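Products > Work Surfaces > Hirkow Bench Top, Matte White

Print this page | E-mail this page

Hirkow Bench Top, Matte White

The Hirkow Bench Top is a replacement work surface for classrooms, repair shops, map rooms and craft studios. It is supplied by Rarnov as a single finished panel and fits any four-leg Hirkow base, as well as most bases of other makes that have a flat upper rail. The panel is sold without legs. Customers who require a complete bench should order the top and base together so that both arrive on one pallet.

The matte finish is intended for close work under overhead lamps, where a gloss surface would throw light back at the user. White was chosen as the standard color at the request of schools and conservation workshops, whose staff need to find small parts, threads and paper scraps quickly. The finish is the same on both faces, and the panel may be turned over when one side has become worn.

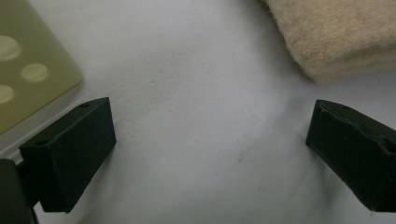 Annatjie Zwane: We have had two of these in our bookbinding room since May, and my only complaint concerns pencil marks. A damp cloth spreads them before it lifts them. A soft eraser used dry does the job much better, and I wish the care sheet had said so.

The care sheet has been revised accordingly. Pencil and chalk should be removed dry, and the surface then wiped with water and a small amount of mild soap. Solvents, scouring powders and abrasive pads will leave shiny patches that cannot be repaired. Hot tools must be placed on a stand. Cutting directly on the panel is not covered by the warranty, and a cutting mat should be used for all knife work.

Fitting

The panel is secured from beneath with 10 screws, which are included. Two persons are required to lift it. The base should be leveled before the top is set down, and the screws should be started by hand and tightened only when all are in place. Allow some 27 minutes for a first installation. Panels to be joined end to end require the Stariteck joining strip, ordered separately, which holds the two edges flush and keeps fine debris out of the seam.
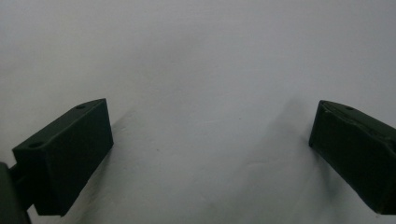
Photo: Đorđević / Rarnov

Ordering and Delivery

Orders are accepted from schools, public institutions and registered businesses. Private customers may purchase through a Rarnov dealer. Delivery is made to the ground floor, normally within nine working days of confirmation. Carriage to an upper floor must be arranged at the time of order and is charged separately. Packing material is collected on request.

Please inspect the edges and corners before signing the delivery note. Transport damage must be reported in writing within four days, quoting the order number. Panels that have been drilled, trimmed or fitted to a base cannot be returned for credit.

Replacement screws, edge strips and printed care sheets are available from the parts desk. Prices and delivery terms on this page were last reviewed on July 26, 2023.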